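The Kisura hand towel, after a month on my table

Last updated: Sunday, August 20, 2023

Print this page | E-mail this page

I never thought I'd write this much about a towel, but you kept asking what I thought of the pink one, so okay!
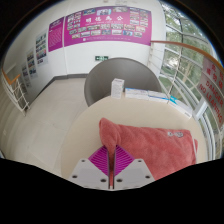
Why I bought it

My old hand towels had gone stiff as crackers. You know the stage, where you can practically lean them up against the wall after laundry day. I'd been meaning to replace the whole lot since spring, and then in July my sister-in-law Monique Besnard came to stay for a week and I was too embarrassed to hang up what we had. So I ordered one Kisura in pink to see if I liked it, and one Besson in gray because it was on sale (I do this, I buy the thing I want and then the sensible thing next to it).

The Kisura was 13 dollars. For one towel! I grumbled about it for a day or two and then I stopped grumbling.

How it feels

Soft. Really soft, a bit fuzzy, the kind of fabric you keep touching while you're on the phone. It has a loose sort of drape and it's easy to grab by a corner and give a good shake before you fold it. It does not lie perfectly flat when you spread it out, so if you like your linen closet to look like a hotel you're going to be smoothing and patting. I am not that person. I fold in thirds, more or less, and shove.

There's a little white embroidered patch with the logo near one edge. I don't love logos on towels but this one is small and the printing on it is faint, so I forget about it. My neighbor Pascal Picard, who came over to borrow a ladder and got a full towel presentation whether he wanted it or not, thought the patch would scratch. I've been drying my face with it for weeks and I haven't noticed a thing, though I'll admit I tend to grab the other end.

Washing

The label says 90 degrees is fine, which I guess is Celsius, and my washer doesn't go by degrees anyway, so I picked Warm and hoped. First wash I did it by itself, because pink. Glad I did, there was a fair bit of fluff in the lint trap. Second wash, a lot less. By the third it was in with the pillowcases and they came out the color they went in.

I skip fabric softener on towels. My mother used it on everything and we all spent our childhoods pushing water around our arms. With no softener the Kisura has stayed nice, and it soaks up water quickly, quicker than the gray Besson did. It takes longer to dry on the rack, though. Leave it bunched on a hook overnight and it'll still be damp at breakfast.

Things I'd change

A hanging loop! Why is there no loop? I sewed one on mine out of a scrap of cotton tape, and it took me ten minutes, but for that price I'd like somebody else to have done it.

Also the color. On the website it looked like a dusty rose and what I got is plain pink. I've come around to it, and it's cheerful against white walls, but if you're trying to match something, order one first and look at it in your own light.

The Besson, quickly

Thinner, flatter, dries fast, fine for the kitchen. I use it for dishes and it does the job. I wouldn't want it on my face.

Would I buy it again

I already did, two more, same pink. Eulalia Iturra wrote in to ask about the bath size and I haven't tried that one, sorry. If anyone has, e-mail me and tell me whether it ever gets dry, because that's the part I'd worry about with a towel that thick.

Print this page | E-mail this page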